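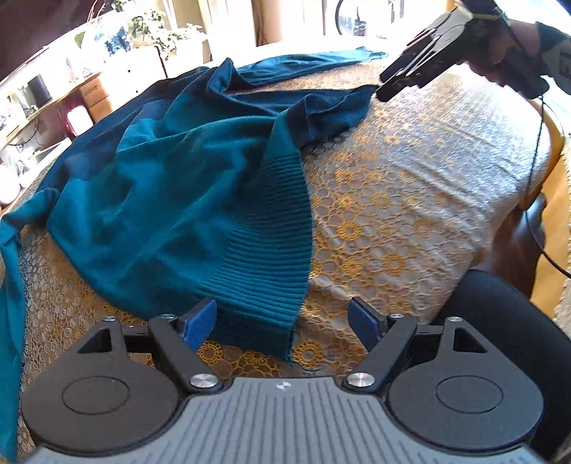

Re: sleeves, and how many is enough

List home | Threads | Search | Log in

From: Aliki Nikolaidis
Date: 14 November 2023

> Are you folding on a bare table or with a cloth on it? Ours
> learned the table and fell apart on anything patterned.

With a cloth, and a fussy one! I went for the yellow and cream lace on purpose (Margaritis thinks I'm being mean to the model). The teal sweater goes down in a heap, one hand gripper takes the sleeve and the other goes for the ribbing, and then you just fold like you normally would. We want 500 folds for the Prulstead set and I'm getting 30 in a good session, fewer once my wrists start complaining.

Question for those of you further along: do you keep the fumbles? I've been keeping any take where I drop the knit and grab it again, and tossing the ones where I give up. Also, does anybody have a trick for sleeves that end up inside out? Three of my last 16 went that way and I'm still not sure how to label them.

Aliki

Contact the list owner | Copyright Closier list members | Back to top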